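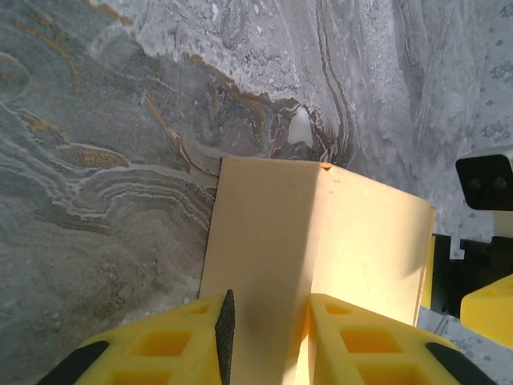 Telma Fuentealba sostiene que en Hutero las elecciones vecinales se ganan en la cola de la panadería, y que nuestro sondeo llegó tarde.

Puede ser. Preguntamos a 186 personas del barrio Núñez si votarían por la lista opositora – 76 contestaron que sí, y varias aprovecharon para hablarnos del alcantarillado.
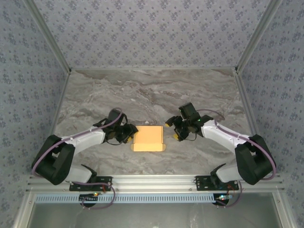

*Fig. 2. Caja de cartón entre los dos brazos.*

El padrón tiene 938 inscritos, así que no pronosticamos nada. 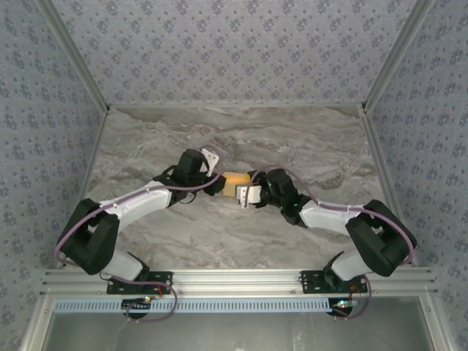

**Taller de Ciencia Política – Equipo Lumura**

Falta cruzar las respuestas con el acta de junio, que la junta promete buscar.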